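From: Maarja Tamošiūnaitė
To: Brillon dyers list
Subject: Re: purple that doesn't go grey

Deividas Urbonaitė wrote:
> Has anyone had luck getting a proper purple on wool without
> buying it in a tin? Mine comes out lovely in the pot and is
> grey by the time it's dry. 75 g of yarn, soft water, alum.

Oh, I'm so glad you asked, I've spent most of February on exactly this! Try dyeing blue first and then going over it with a red — cochineal if you have it, madder if you like things browner. I did three skeins that way and they're still purple on the shelf by the window. 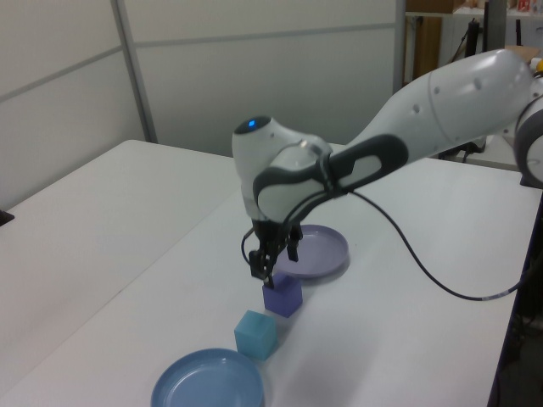 The blue wants to be paler than you think. My first one was so dark that the red hardly showed, and I ended up with something close to navy (a nice navy, mind you, and it's now a hat).

> I also wondered about logwood.

Logwood is wonderful and a bit of a monster. Rinse and rinse! I gave mine a pinch of chalk in the pot and the colour shifted while I was stirring, which made me shout for the whole house to come and look. 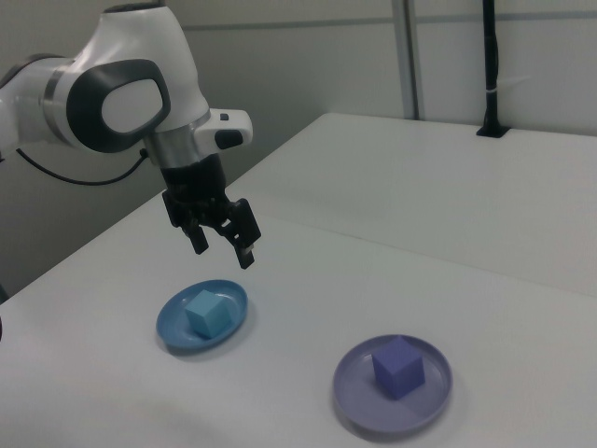
For 75 g I'd use a wide pan and plenty of water, so the yarn can move about. Keep it under a simmer and let it cool in the pot overnight. 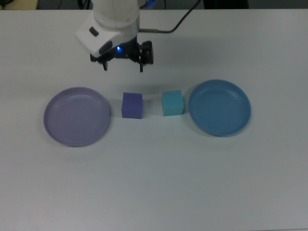 Do you still have any of that grey Zanska fleece? I'd love to see the same bath over it — greys take purple beautifully, all smoky. Happy to post you a bit of my cochineal if you send me your address again.

Maarja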